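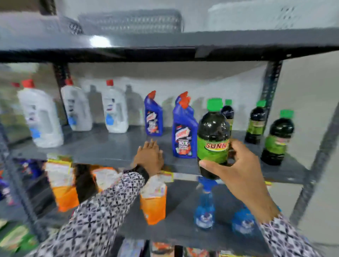 Figure 2. Handling a green-capped bottle at the middle shelf. The left hand rests on the shelf surface.

4. Equipment Planning

4.1 Starting from the shelf

Section 3 listed the tasks that Willwood wants to move from staff to a machine. In this section we set out what would have to be bought to do them, in what order, and what we left out of the first budget. The task considered is shelf facing in the household cleaning aisle: taking a product, placing it at the right spot, and turning its label to the front.

Our first draft of the plan began with the arm. We picked a payload class, asked for prices, and then looked for a hand that would fit. Marcela Štěpánek of the Willwood operations group sent the draft back in November with a request that we begin with the goods. The order of the work was changed after that, and the rest of this section follows the revised plan.

The aisle holds 107 product types. We sorted them by how a hand takes hold of them. Round-shouldered bottles with a screw cap, such as the one in Figure 2, are held around the body, with the thumb on one side and the fingers behind. Large white bottles with molded handles can be taken by the handle or by the body. Bottles with angled necks have no straight line from base to cap, so a gripper that comes down from above meets the cap off center. Trigger sprays have a slim neck and a wide base. Pouches are the hardest group for planning purposes, as their faces crease and give no fixed width to grip.

The sorting changed the budget more than any quote did. A two-finger parallel gripper covers the round bottles and most of the sprays. It does not cover the pouches, for which we priced a suction tool. Buying both means buying a tool changer, and the changer adds weight at the wrist, which in turn affects the choice of arm.

4.2 Space at the shelf

The second input was clearance. The shelving is a standard metal unit with slotted uprights, and the board above limits how a hand or tool can come in. A person reaches in from the front, low and at a slant, and can steady the other hand on the shelf while doing so. An arm with a bulky wrist can't follow the same path. We measured the opening at each level and asked the suppliers for the outer size of the wrist with the changer and camera fitted, a figure that is often missing from the data sheet.

Two suppliers answered in full. Grisport offered a compact arm with the changer built into the last joint. Fomano offered a larger arm at a lower price, with the changer as a separate part. The Fomano wrist fits the middle and lower openings only if the shelf boards are moved further apart. Resetting boards costs little in parts, but it takes display space away from the store, and Willwood asked us to treat that as a cost. 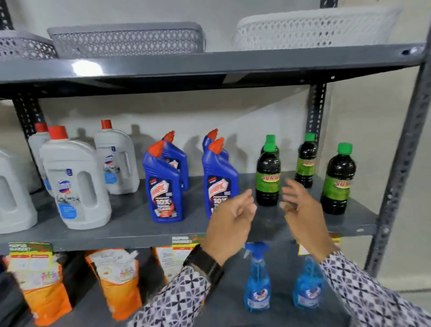 Figure 3. Both hands at the middle shelf, with bottle groups side by side and baskets on the level above.

4.3 One arm or two

Figure 3 shows why the number of arms was argued over for so long. The bottles stand close to their neighbors and some are behind others. A worker can hold one bottle still with one hand and reach with the other. The question for the budget was whether the machine needs to do the same.

We logged 1293 facing actions by store staff and marked each one as needing one hand or two. Most could be done with one. The two-handed actions were mainly of one kind, where a rear bottle had to come forward past a front one. A single arm can do this by first moving the front bottle to a tray, at the cost of time. As facing is done outside opening hours, we accepted the slower method and planned for one arm, with a mounting plate that leaves room for a second.

4.4 Cost items and timing

The smaller items were the ones we got wrong in the first draft. The gripper, suction tool and changer were listed without spares. Hakim, who will supply the tooling under either offer, quoted $2240 for a spare set of fingers, cups and seals. We moved this from the second year to the first, so that a worn cup does not stop the trial. We also added a line for shelf tags. Tags hang from the front edges of the boards, and a tool entering low can catch them. Flush holders were priced for the trial bays only.

Delivery of the Grisport arm was given as 32 weeks from order. The Fomano arm can be had sooner. We therefore recommend ordering the tooling first and testing it on a bench stand with goods from the aisle, then choosing the arm once the real weight and reach at the wrist are known. The floor base should be ordered last, after the arm is fixed. Staff training and the yearly service contract are handled in Section 5.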